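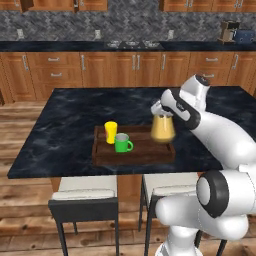
Robotics club update, Feb 12, 2024. Long one, sorry, typing between classes

So the kitchen task. Pick up pitcher, get it to the tray with the cup and the mug, don't knock anything over. All in sim for now, the real arm is booked by the seniors til spring

We're team Dellum. There's also team Hanent and they are annoyingly good

Score after the weekend - 11 clean runs out of 30. Before that it was 8. I'll take it

Biggest problem is the neck. Gripper closes on the neck of the pitcher and if it's even a bit too high the whole thing swings. Then the base clips the mug. Then I say a word and Mr. Fajardo looks up

Renato Fajardo that is, he runs the club. His advice was "slow down near the tray." We slowed down near the tray. Helped a lot, annoying

Other thing - the see-through pitcher. Our vision code hates it. Finds the yellow cup every single time, finds the green mug, then decides the pitcher is part of the counter. Dark marble with gray streaks all over, doesnt help

Tried swapping in a plain gray counter just to test. Way better. But the rules say you run the kitchen they give you so back to marble

Also spent 2 hours on a bug where the arm started every run reaching the wrong way around. Joint limit had a minus sign missing. One character. Mabaso found it, not me, so credit to Mabaso

Someone asked what we're using to train it - mostly us driving the arm by hand and recording it, then the model copies. So it also copies my bad habits. It does this little wobble before lowering and that is 100% my wobble

Need more demos before Prudbridge regionals. If you're in the club and have a free period PLEASE come drive. Room's open at lunch, the controller is in the top drawer, charge it after!!

And save your runs with your name in the file name. There are so many called test_final and I'm not opening them all agian

Next up is moving the start positions around. Right now the cup and mug barely change spots and I think the model is just memorizing. Trying that tonight if my laptop survives

ok bell, gotta go. Will post the new score tmrw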